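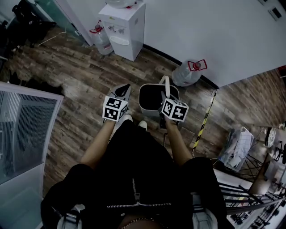

4. Setting up the Vadon bench timer for home matches

This section is for the person who sits at the scorer's table. Please read it before the first home match of the season, and keep a printed copy in the timer case. If your rink uses the older Moroz horn, read also section 6.

4.1 Before you connect the power

1. Put the control unit on the table between the two penalty benches. The display must look to the ice.
2. Check that the switch at the back is in the position OFF.
3. Connect the grey cable to the socket marked HORN. Turn the ring until it stops.
4. Connect the two bench lamps, home lamp on the left socket and visitor lamp on the right.
5. Connect the power cable last.

Caution: Do not lead the power cable over the rubber mats by the bench door. Players walk there with skates and the blades will cut it.

4.2 First start in a cold hall

1. Switch on the unit and wait for the word READY. In a cold hall this can take almost 44 seconds.
2. Hold the key SET until the number of the programme blinks.
3. Choose programme 6 for league matches (three periods, stopped clock). The youth programmes are explained in section 5.
4. Press SET one time more. The display shows 20:00.

Note: If the display shows 597, the unit did not find the horn. Switch off, turn the ring of the grey cable again, and start from step 1. The match can be played with error 597, but then the referee must be informed that the end of the period will be given by whistle.

4.3 Entering a penalty

1. Stop the clock. The unit does not accept a penalty while the clock is running.
2. Press HOME or VISITOR.
3. Type the number of the player, then the minutes.
4. Press OK. The lamp of this team goes on.

When the referee gives two penalties to the same team, enter first the one which was whistled first. The order can be changed later – hold the key SWAP – but only until the clock runs again.

Note: After a goal against the team which is short, the unit does not delete the minor penalty by itself. You must do it with CLEAR, after the referee has confirmed.

4.4 After the match

Write the result on the sheet before you switch off. The memory holds the last 200 events, and older ones are overwritten without a warning. In the Wiltby rink the unit goes back to the locked cupboard. In the Lodamano hall it stays on the table under its cover, with the power cable removed.

Text of this section: Stefaniia Lytvynenko, revised in October.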